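Lacing Questions I Get All the Time

I'm Fereshteh, and I run the little shoe care page at Dristano. My inbox is mostly laces (no complaints, I love laces!), so I've put the usual questions in one place.

Do I have to take the laces out before I clean leather shoes?

I always do. The tongue and the eyelets collect a surprising amount of grit, and you can't get a brush in there with the lace in the way. Pull it all the way out and lay it next to the shoe so it doesn't wander off under the bed.

Where do you do all this? Don't you need a workbench?

Nope! Any flat spot at a comfy height will do. An old mattress with a plastic sheet over it is great, and you can wipe polish smears right off. 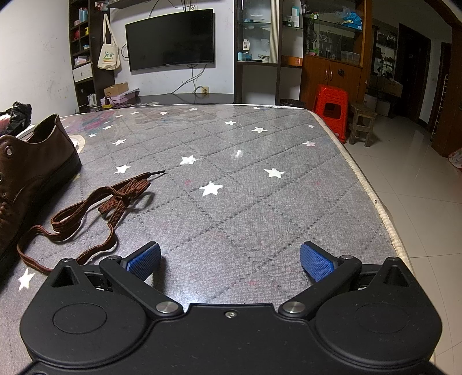

Flat or round laces for brown leather?

I like flat ones on casual shoes. They stay tied better and they sit nicely across the tongue. Round looks dressier, so I save those for weddings and such.

The tip came off my lace. Is it trash now?

Not yet! Wrap the end tightly with a bit of clear tape and trim it at a slant. Mine lasted from December until well into spring that way.

How long a lace should I buy?

Measure the old one, tip to tip, and buy the same.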